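Home | Units | Timetable | Lab bookings | Help

Handout 2: Sorting produce with two arms

The Plellard task is the practical part of this unit. Each group teaches the arms to take the artificial fruit and vegetables from the blue basket. Please read the Arain guide before you touch the controls. Close the fingers slowly, as a soft object will change its shape under too much force.

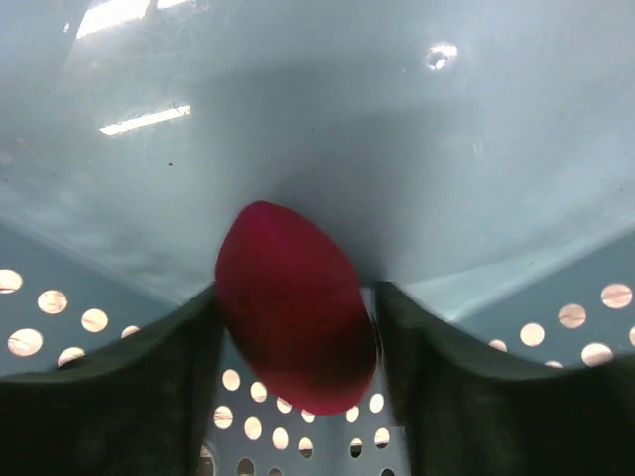 Drendetti: my group wrote the grip force in the log for every try, and I would advise the same.

Both arms share one bench, so agree on who moves first. Start with the basket inside the reach of the right arm.
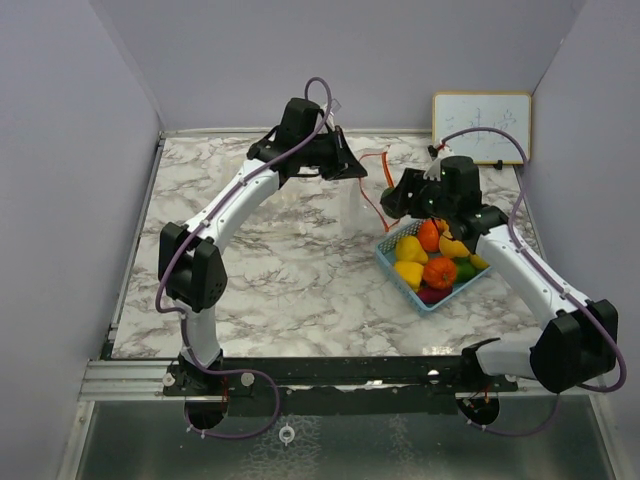 Fig. 2. Bench with both arms and the basket of produce.

The second exercise uses a zipper storage bag. Lay it flat and find the slider before you plan any motion. Clear plastic is difficult for the cameras under bright light.

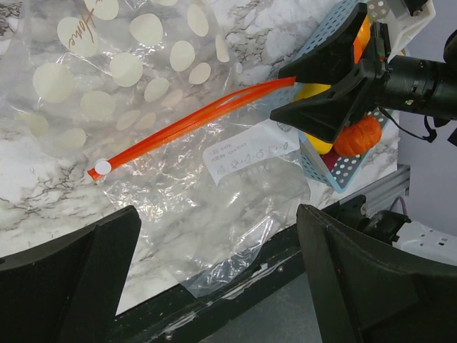
Page last modified: 11th March

Your report has a limit of 2,000 words. Logs are not included in this limit.

Comments

Ekevska: Is the bag exercise marked?
Unit staff: Yes, together with the first.
tram_nine: Thanks, the colour labels in the guide are much clearer now.

Contact the lab | Copyright | Back to top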